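6. Setting up your countertop proofing box

Good news first: if you can level a shelf, you can set up the Lendex proofing box, and your first loaf will thank you for it! Set aside an evening, read the whole section once, and then start from step 1.

Choosing a spot

1. Pick a stretch of counter away from the stove and out of direct sun. A drafty window is just as bad as a hot oven - the sensor reads the air around the box as well as the air inside it.
2. Leave a hand's width of space behind the box so the vent can breathe.
3. Check that the cord reaches the outlet with some slack. Do not use an extension cord.
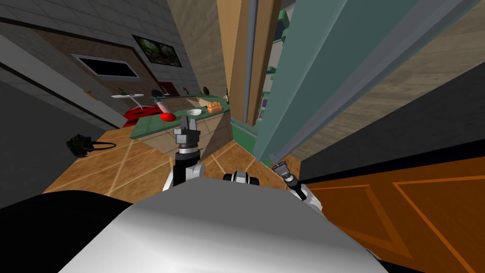 Fig. 6-1. Tiled counter with cabinet base.

Note: Grout lines can make a small box rock. Slide the rubber mat from the parts bag under the feet, then press on each corner. If it still wobbles, turn the front feet a little at a time until it sits still.

Putting the box together

4. Unfold the side walls until both hinges click. They are stiff the first few times, so go slowly.
5. Drop the water tray into the base with the spout facing you.
6. Fill the tray to the lower line with tap water. Distilled water is lovely if you have it, but you really don't need it.
7. Set the rack over the tray and close the lid.

Caution: Never run the heater with the tray missing. The plate underneath gets hot enough to burn you and stays that way for a while after you switch it off.

First warm-up

8. Plug in the box and hold the power button for 2 seconds. The light blinks, then stays on.
9. Leave it empty for 40 minutes with the lid shut. You may notice a faint smell of new plastic (totally normal, and it fades fast).
10. Put a kitchen thermometer on the rack and compare it with the display. If they disagree, see "Adjusting the sensor" in section 8.

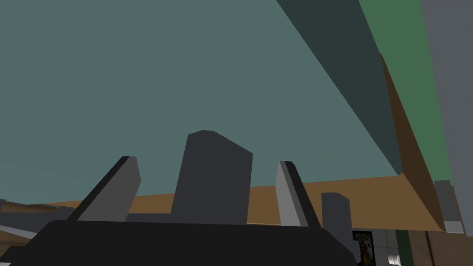
Brelport, January

Reader notes for this edition

We love hearing from people who bake with the box, and a few of their tips have made it into this printing. Kumiko Matsuda starts her rye in the evening on the low setting and shapes it before breakfast - a wonderful way to get deep flavor without fussing. Senad Kelmendi wipes the lid halfway through a long proof so drips don't land on the dough. Try both!

For wet doughs, cover the bowl loosely and check it early. Whole-grain doughs can move quickly in a warm box, so watch the dough and let the timer come second.

Cleaning after each use

11. Unplug the box and let it cool with the lid open.
12. Empty the tray, wipe it, and dry it with a soft cloth.
13. Fold the walls only when the inside is fully dry.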